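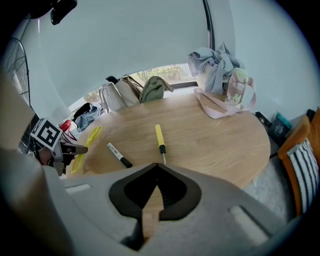
Una mesa redonda no tiene esquinas donde arrinconar las cosas, y por eso se desordena antes que las demás, opinaba una lectora en respuesta al artículo del mes pasado sobre escritorios. Otro lector, desde Porby, le contestó que el problema es de quien deja allí lo que saca de los bolsillos.

Los dos tienen parte de razón. En el taller de Kinthorpe la mesa de madera clara está junto a la ventana y sirve para todo: se escribe, se arregla un enchufe, se abre el correo. El rotulador blanco de tapa negra y el destornillador de mango amarillo pasan allí más horas que en su cajón. El mango amarillo tiene una ventaja, y es que se encuentra enseguida.

Los bolsos son otro asunto. Donde no hay percheros acaban pegados a la ventana, detrás de la mesa, la mochila verde oliva al lado de la bolsa de tela. En noviembre, con los abrigos, el montón crece y ya no se sabe qué hay debajo.

La solución que probaron en Kinthorpe es modesta. Compraron 2 cajas con tapa de la casa Drikamel, de 34 centímetros de largo y 32 de ancho, y las pusieron en un estante bajo. En una van las herramientas pequeñas y en la otra los cables, enrollados y atados con una tira de velcro. Antes de comer se despeja la mesa. A media tarde vuelve a haber cosas encima — eso no ha cambiado — pero ahora tienen un sitio al que volver.

Las tijeras han dado más que hablar. Unos las quieren en la caja y otros a mano, sobre la mesa, porque se usan a todas horas. De momento se quedan fuera, con el rotulador y el destornillador.
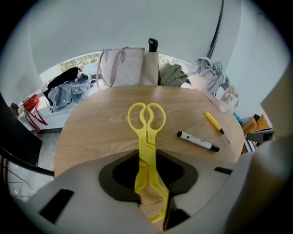 Qué hacer con la ropa

Una chaqueta vaquera dejada sobre un banco atrae a la siguiente. Conviene poner los ganchos cerca de la puerta y a dos alturas, los altos para abrigos y los bajos para bolsos de asa larga, que si no arrastran. El modelo Nwachukwu, de pared, se fija con dos tornillos y aguanta bien una mochila cargada.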